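Drucken | Per E-Mail weiterempfehlen

Schneidbrett „Clinorville“, helles Leistenholz, geölt
Dezember 2022, von Yanti Pillai

Bei uns im Laden liegt das Clinorville seit September, und ich habe es gleich am zweiten Tag mit nach Hause genommen. Eigentlich wollte ich nur sehen, wie es sich neben unserem alten Brett aus Grermont macht. Das alte steht inzwischen hinter dem Brotkasten und kommt nur noch zu Weihnachten heraus, wenn zwei Leute gleichzeitig Zwiebeln schneiden.

Das Brett ist rechteckig und aus hellen Holzleisten verleimt. Gebaut wird es in der Werkstatt von Ilham Liem in Idville, die Leisten werden dort einzeln sortiert, damit die Maserung nicht wild durcheinanderläuft. Man merkt das beim Schneiden! Das Messer gleitet ruhig über die Fugen, ich bleibe nirgends hängen, auch mit dem dünnen Gemüsemesser nicht, das sonst jede Kante findet. Und es klingt schön, so ein sattes, tiefes Klopfen, ganz anders als Kunststoff.

Lieferumfang: Brett, ein Fläschchen Öl, ein Baumwolltuch
Artikelnummer: 553
Oberfläche: geölt, beidseitig verwendbar
Garantie auf die Verleimung: 5 Jahre
Nicht für die Spülmaschine

Wer bisher nur lackierte Bretter hatte, muss sich ein klein wenig umgewöhnen. Geöltes Holz verändert sich im Gebrauch, es wird an den viel benutzten Stellen etwas dunkler und nach ein paar Wochen auch glatter. Mir gefällt das sehr. Rote Bete hinterlässt Spuren, Kurkuma sowieso, beides verblasst mit der Zeit, und mit grobem Salz und einer halben Zitrone kann man nachhelfen.

Zur Pflege: Nach dem Schneiden mit warmem Wasser und einem Tropfen Spülmittel abwischen, abtrocknen, hochkant hinstellen. Bitte nicht flach auf der Arbeitsplatte trocknen lassen und nie ins Becken legen. Alle paar Wochen freut sich das Holz über Öl. Ich gieße einen kleinen Schluck direkt auf das Brett, verteile ihn mit dem Tuch in Richtung der Leisten und lasse alles über Nacht stehen. Am Morgen den Rest abreiben, fertig. Das Fläschchen reicht bei mir für über 2 Monate, und ich bin wirklich großzügig damit.

Ob Feuchtigkeit noch einzieht, sieht man dem Brett übrigens gut an: Helles Holz wird an nassen Stellen sofort kräftig orangebraun, und wo das Öl noch dicht ist, bleiben Tropfen eher stehen. 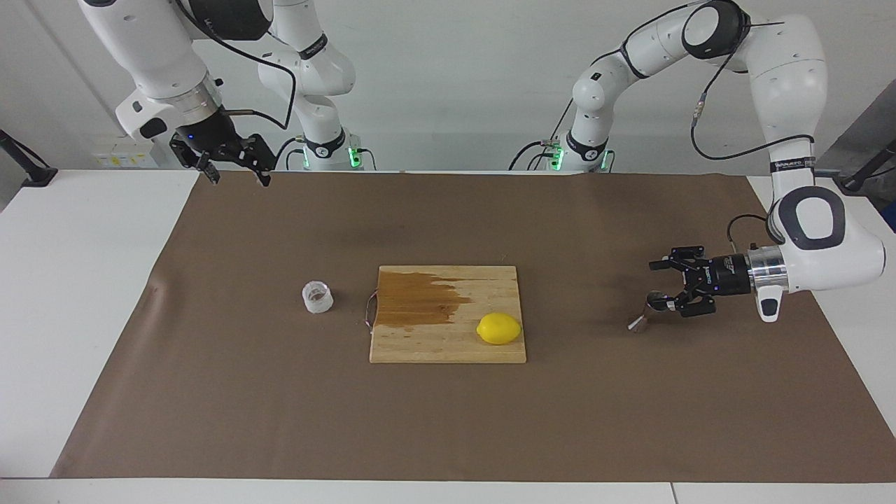
Für Flecken durch Wasser gilt dasselbe wie für alle anderen: beide Seiten gleichmäßig anfeuchten, trocknen lassen, dann leicht mit feinem Schleifpapier darübergehen und neu ölen. So entstehen keine Ränder, und das Brett verzieht sich auch nicht. Beim ersten Mal habe ich nur die eine Seite nass gemacht und hatte prompt ein Brett, das auf dem Tisch wippte. Nach einer Nacht hochkant lag es wieder flach.

Sehr gern benutze ich das Clinorville auch abends, wenn Limetten und Minze auf den Tisch kommen. Ein kleiner Messbecher aus Metall daneben, ein scharfes Messer, mehr brauche ich dafür nicht.

Passend dazu: die Ölflasche zum Nachfüllen und der Bretthalter „Ngau“ für zwei Bretter, ebenfalls aus Idville. Den Halter haben wir im Moment nur in Schwarz da, die helle Ausführung ist nachbestellt.

Seite drucken | Link per E-Mail senden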